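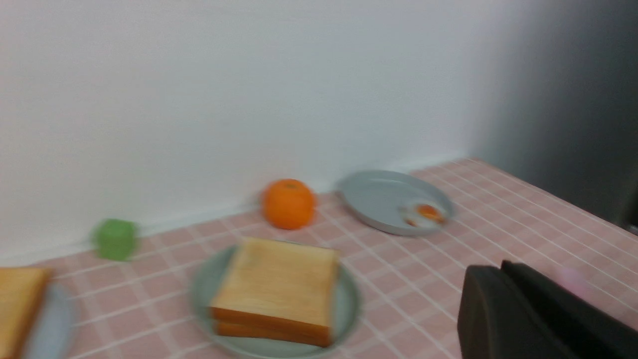

The pink checkered tablecloth and a small green cube.

Sunday, March 12, 2023

Grollico Skydivers land 154 tandem jumps in one weekend

I'm Ngân Vũ and I run the jump desk at Grollico Skydivers, so please forgive the hoarse voice if you ring me today! We've just wrapped up our yearly charity weekend at the Padent drop zone, and we sent 154 first-timers out the door with an instructor strapped to their backs. Our old club best was set in December, and I honoured my bet by jumping in my pyjamas.

Both planes flew from first light. Chiến Âu packed parachutes until his knees gave out (he has asked me to mention the knees), and our oldest passenger, Hằng Sầm, went up 2 times because she reckoned she'd had her eyes shut on the first one – fair enough.

"I screamed the whole way and I'd do it again tomorrow," said Vinh Diệp, who jumped with his sister-in-law.

All profits go to the Firus youth flying fund. Bookings for winter tandems are open now, and Diễm Huỳnh is looking after media calls and photos on extension 553.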